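# The Break Room Gets a New Hire

When Chun-yin Cheng told me that the first job they'd automated at Turkstead was coffee duty, I laughed out loud. Then I drove to Proltindale to see it, and I stopped laughing pretty fast, mostly from fascination. Watching a pair of white arms work over a brown mat, mug in one gripper and milk carton in the other, is a lot like watching someone else parallel park. I kept leaning!
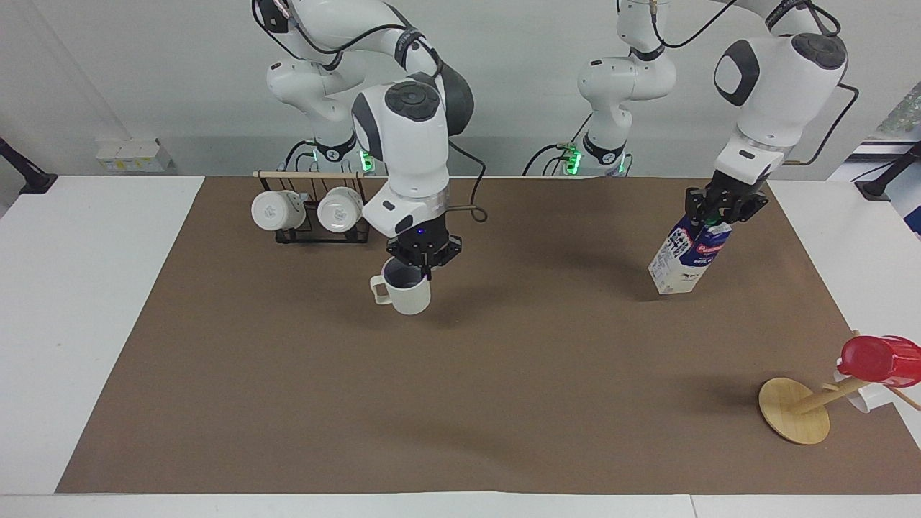

Cheng runs the kitchen that feeds 50 people on two floors, and she used to spend the first hour of every shift putting out mugs and milk (and picking up after everyone who'd left theirs by the sink). She wasn't sorry to hand that over. What she didn't expect was how much she'd end up fussing over the setup. Where does the rack go? Which way should the handles point? She's got opinions on handles now, strong ones, and a notebook full of them.

Her coworker Chin-lung Kao was harder to win over. He's worked there longer than anybody on the crew and he worried, fairly I think, that his hours would be next. They weren't cut, but 3 of his morning tasks did go away, and he spent a few weeks feeling like a guest in his own kitchen. "I'd walk in and not know where to stand," he told me.

These days he's the one who teaches the arms. He decides what a good pickup looks like, and he's picky about milk. A carton is a pain, he says: squeeze the top too hard and you've got a puddle, too soft and you've got a bigger puddle.

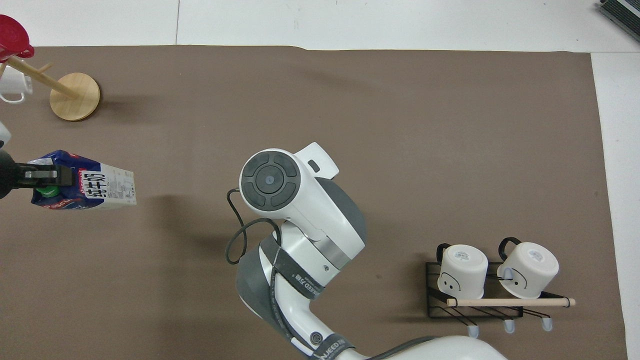
## So who makes the coffee?

Kao does, still, and he'd like everyone to know it. The arms handle the mugs and the milk, and he handles the part people thank you for. Cheng has moved her first hour over to ordering and menus, and in March she starts training the crew at Folari, the company's other site, to do the same.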